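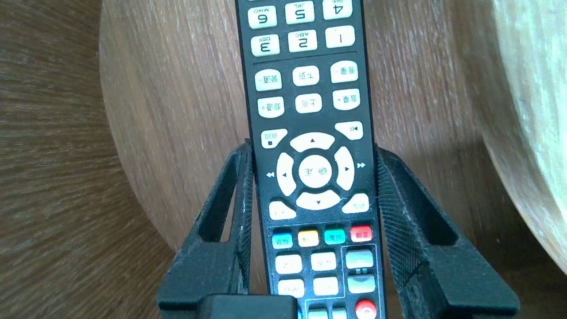
Figure 1. A television remote control held between the two gripper fingers, seen from the wrist camera.

Written Rules for Grasping Household Objects with a Small Gripper
Project report, Robotics Practice course
Students: Talha Hashmi, Farzana Khokhar
Submitted 3/17/21

1. Purpose of the project

Our task in this course was to write a set of working rules for the gripper bench in the Bernley laboratory, and to test if other students can follow them. The bench is shared by several groups. Before our project there was only one page of instructions taped near the power supply, and it dealt mostly with turning the equipment on and off. It said very little about the objects, the camera picture or the records.

We limited our work to hard objects from the home that a person can lift with one hand. Soft objects such as cloth need different rules, and we did not have the time to study them well.

2. What we read first

We began with the safety chapter of the course book and with the Millavow bench manual, which belongs to the arm. The manual explains the stop button, the joint limits and the free space that must be kept around the arm. We did not change any of this, and our rules begin with the sentence "The manual comes first."

The second source was the logbook of the previous groups. We read 160 entries. In 27 of them the name of the object was so general that we could not know which object was used. "Remote" is one such name, because there are several remotes in the object box and they have different lengths and different buttons. This problem became the main subject of our report, although at the start we had expected to write mostly about speed and force.

3. The rules

The full text is kept at the bench. We repeat the main points in this section.

Rule 1. One person runs the arm and the other person has a hand near the stop button. They can change places between grasps but never during a grasp.

Rule 2. Objects that normally use batteries are used without batteries. The student who takes the object out of the box checks this and signs for it. We discussed this rule for a long time. Farzana thought that it should apply only to objects with open battery doors, but in the end we preferred a simple rule without exceptions.

Rule 3. The fingers hold a long flat object by its two long edges. They should not press on the front side, where buttons or glass may be. Figure 1 shows a grasp of this type, with one finger on the left edge of the remote and the other on the right edge.

Rule 4. The closing force starts at the lowest setting and is raised one step at a time. The group writes down the setting that was used, also when the grasp has failed.

Rule 5. Each object has a card with its name, its length and one drawing of its front. The drawing must show which end is the top. The record says which end points to the gripper.

Rule 6. Text on an object is copied as it is printed, in its own language. If nobody in the group can read it, they write the language if they know it and leave the rest open. They must not guess the meaning from the position of the button.

Rule 7. A finger with a crack or a loose layer is replaced before the next grasp. It is not repaired with glue on the bench.

4. Why orientation needs its own rule

In the wrist camera view of Figure 1 the remote is upside down. The numbers on the keys are inverted, and the key with 1 is on the right side of its row while the key with 3 is on the left. A student who writes "left key" in the record can mean the left side of the picture or the left side of the remote when a person holds it. Both are reasonable, but they are opposite.

We therefore ask that side words always carry an owner, for example "left in picture" or "left on object". It makes the sentences longer and some students did not like it. When possible it is better to use the printed name of the part. The keys for channel and volume on this remote have Chinese labels with a plus or a minus sign, so "频道+" is a complete and safe name for one key, and it does not depend on the direction of the camera.

The wrist camera also does not show the whole object. In Figure 1 both ends of the remote are outside the picture. For this reason the length on the card has to be measured with a ruler before the grasp. We found entries in the old logbook where the length was clearly estimated from the camera, and we did not use those values.

5. Test with other students

In February we gave the rules to 2 groups who had not seen them before. They worked without our help, and we only read their records afterwards. Together they wrote 133 entries. The object name was clear in all of them. The side words were less good: in 19 entries the owner of the word was missing, mostly in the later part of the session when the students were tired.

Both groups said that Rule 4 is slow. One group asked to start from the last good setting for the same object. We have allowed this in the second version, but only if the finger has not been changed in between.

6. Open questions

Our supervisor, Dr. Farooqui, asked how often the fingers should be inspected. We proposed every 500 grasps and also at the start of each session, but the first number is a choice and we have no measurements behind it. A later group could keep the old fingers and compare their wear.

The second question is about the background. Our cards say nothing about the surface behind the object, and in the camera pictures a wooden surface can have strong lines and curves of its own. We do not know yet if this should be part of the record. The Trirkcombe campus has a similar bench with a plain gray mat — it would be useful to run the same cards there and compare.

7. Division of work

Talha Hashmi read the logbook, wrote Rules 1 to 4 and prepared the object cards. Farzana Khokhar wrote Rules 5 to 7, organized the test and checked the records. Sections 4 and 6 were written together.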